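Does Room Noise Change How Well We Remember Words?
Final report, Feb 27, 2022

Why we picked this

Everyone in our dorm swears by a different place to study. One of us can't read a page without music, another needs total quiet, and we argued about it so much that it became our project! We wanted to see if background sound makes a real difference when you learn a list of new words.

What we did

We made up word lists using short nonsense names like Grendar, Patetti and Mamton, so no one could have seen them before. We ran 137 sessions in the Kan Building. In each one a student studied a list in silence or with cafeteria chatter playing, took a short break, and then wrote down every word they could remember. Spelling was graded kindly (one wrong letter was fine). Altogether we handed out 3222 words and got 2086 back.

What we found

Quiet won, but by less than we expected. The fun part was the order effect: words at the start of a list stuck really well in both conditions, and the middle ones vanished. Chatter mostly hurt the middle of the list, and we would love to know why.
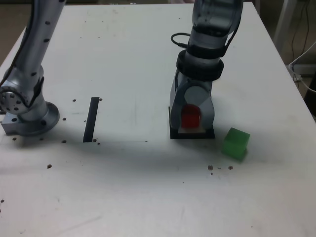
Figure 1. White tabletop with two silver robotic arms.

What we would change

Our break was too short, and the chatter recording had a loud laugh in it that threw people off. We plan to run it again in March with a steadier recording and longer lists.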